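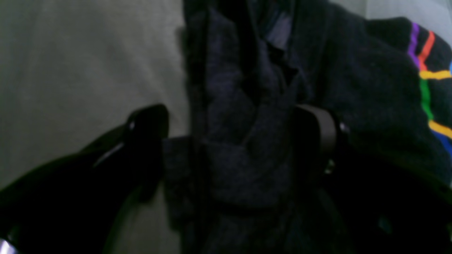 Navy fabric held between two dark gripper fingers.

Settlement file and terminal totals do not agree after moving to a merchant wallet

Posted by Theda Lenz in Payments and Reconciliation

We run a small workwear shop with two tills and a web store. In July we moved from a bank-supplied card terminal to a merchant wallet from Trustar. The tills run Kasten, which posts each sale to our ledger with a reference and a gross amount. Trustar pays out once a day to our bank account, net of fees, and puts a settlement file (CSV) in the portal overnight.

The problem is that the daily total from Kasten almost never matches the daily total in the settlement file. On the old terminal the two agreed to the penny apart from the odd refund. On the worst day so far the file was 176 short of the till total, and the next day it was over by a different amount, so the two do not cancel out.

What I have checked:

Fees. The file has a gross column and a fee column. I am comparing gross with gross.
Refunds. These are on separate lines with a minus sign and I have included them.
Duplicates. None by reference.
Time zone. The portal is set to our local time.

Some lines in the file have a type code of 1102 and no till reference at all. The help pages on the portal list the other codes but not that one. The amounts on those lines are sometimes positive and sometimes negative.

Is this a fault in the export, or am I matching on the wrong thing? I would prefer not to post a balancing entry every morning.

Kerstin Mühlbauer

You are matching on the wrong thing, although the export does not help you.

There are three dates on a wallet transaction: authorisation, capture and settlement. Kasten books on authorisation, when the customer taps the card. The settlement file is cut by capture, and the payout by settlement. Your old terminal almost certainly did an end-of-day batch when you cashed up, which forced authorisation and capture into the same day. With a wallet there is usually no batch. Captures go through in the background, and anything that has not been captured by the cut-off falls into the next file.

Changing the time zone in the portal only changes how times are shown on screen. It does not move the cut-off. Ask Trustar support what the cut-off is for your account, in writing, and ask whether it shifts when the clocks change. In my case the cut-off was 20:00, so the last part of the late opening was always in the following day's file. The web store was worse, because orders were only captured on dispatch.

To reconcile it properly:

Stop comparing daily totals. Open a clearing account in the ledger, called something like Wallet Clearing.
Post every Kasten card sale as a debit to clearing at gross, on the till date.
For each settlement file, credit clearing with the gross of each line, post the fee to your charges account, and the net to bank.
Match individual lines by reference. For the web store use the order reference, and expect more than one capture per order if you send split deliveries.
What is left in clearing at the end of any day is money authorised and not yet settled. It should be a list of recent references you can put a name to.

Anything in clearing older than a few working days needs looking at. Usually it is an authorisation that was never captured, and those expire. On our account the limit was 30 days for web orders and much less for card-present, but it depends on the card scheme and on the contract, so check yours.

On 1102: I have seen it on my own files. It is an adjustment line, and it covers more than one thing. The positive ones I traced were reversed fees. The negative ones were a reserve being held back against disputes. If you download the long version of the file (Reports, then Settlement, then tick "include balance movements" before exporting) there is an extra column with a reason in it. Do not post these to sales. Reserve goes to its own asset account, because it is still your money and will be released later.

One caution: the long version puts the fee on a separate line as well as in the fee column. If you import both you will count it twice.

Dirk Hollmann

We had exactly the same with our wallet. Just post the difference to sundry each day and clear it at the year end. It came out at next to nothing over the year. Not worth the hours.

Or switch back to the bank terminal, which is what my brother-in-law did.

Britta Stöcker

I would not follow the advice to use sundry. A small net figure over a year can hide one large missing payout and one large duplicate, and if you are registered for VAT the daily takings should be supportable from the records. Kerstin's clearing account is the normal method.

Two additions.

First, check how Kasten writes the reference. Ours padded it to 20 characters with leading zeros, and the wallet removed the zeros. An exact match then fails on every line, and the fallback is to match on amount and date, which goes wrong as soon as two customers spend the same. Strip the zeros on both sides before matching. If you open the CSV in a spreadsheet, import the reference column as text, otherwise long references are rounded and cannot be recovered from that copy.

Second, if the volume is too high to do by hand, Grellon will read the short version of the file and match against a ledger export. It does not understand adjustment lines and puts them in an exceptions list — fine for a shop your size. I have not tried it with the long version.

Comment from Theda Lenz

Thank you. Support confirmed a cut-off of 19:00 and the leading zeros were there as described. With the clearing account in place I have three references outstanding, all web orders waiting for stock. The 1102 lines are a reserve, apart from one which support is still looking into.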